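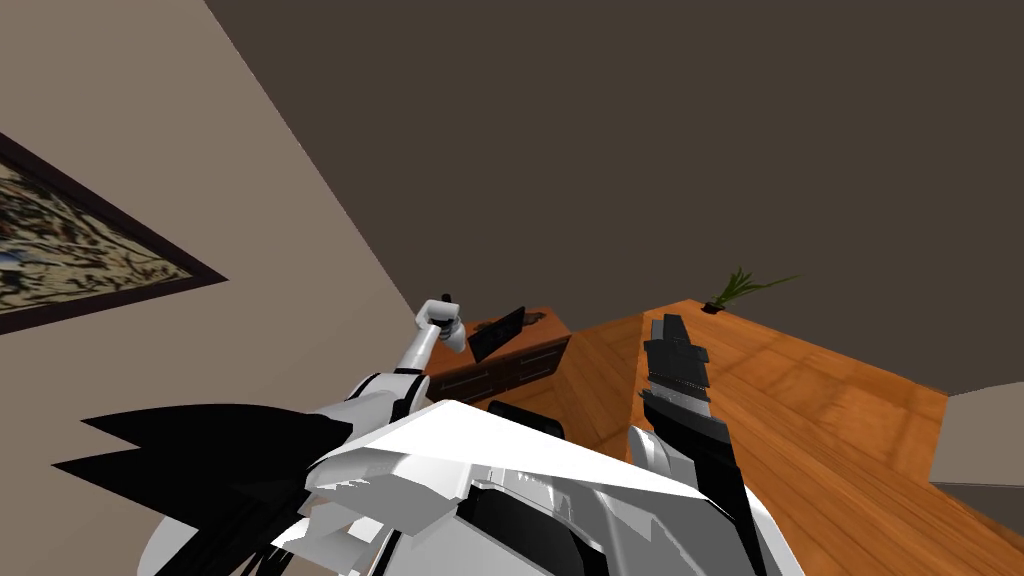
Ashraf El Khatib has run the repair bench at the back of a furniture shop in Purbridge for 30 years. He works on chairs mostly, then dressers, then whatever people carry in. We talked on a Saturday, before the shop opened.

He learned the trade from Vlastimil Kopecký, who had the bench before him and didn't say much. "He gave me a drawer and told me to make it slide," El Khatib said. "I sanded it for two days. Then he showed me that the runner was worn, and the drawer had been fine all along."

Sticking drawers are still the job he sees most. August is the worst month for them. People plane the sides down in the damp weather and then come back in winter with a drawer that rattles. He tells them to wait, rub a candle along the runners and try again when the air dries out. 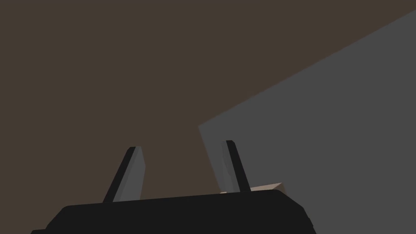

Prices are harder to talk about. A simple reglue is 62 dollars, and he has kept it there longer than he should have. "If I charge what the hours are worth, they buy a new chair," he said. "The new chair lasts five years -- maybe. Then they bring me that one."

He turns down some work. He won't strip an old finish if the owner only wants a lighter color, and he won't take veneer jobs in a hurry. Hanyu Peng, who keeps the books for the shop, would like him to say yes more often. "She's right about the money," he said.
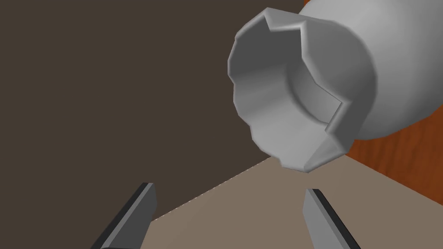

Glue is the subject he warms up to. He uses hide glue on anything old, mixed fresh in the morning, and a bottled glue on newer pieces. He has no patience for worn-out containers. A pale grey one like this, with a notch in the top of the rim and corners all the way around the opening, would be no good to him for pouring. "You want a clean round lip," he said. "Otherwise it goes down the side and onto the work."

He has not picked anyone to take over. Guangming Qin comes in two evenings a week and is good with joints, less good with customers. El Khatib plans to give him the front counter next month, to see how he does.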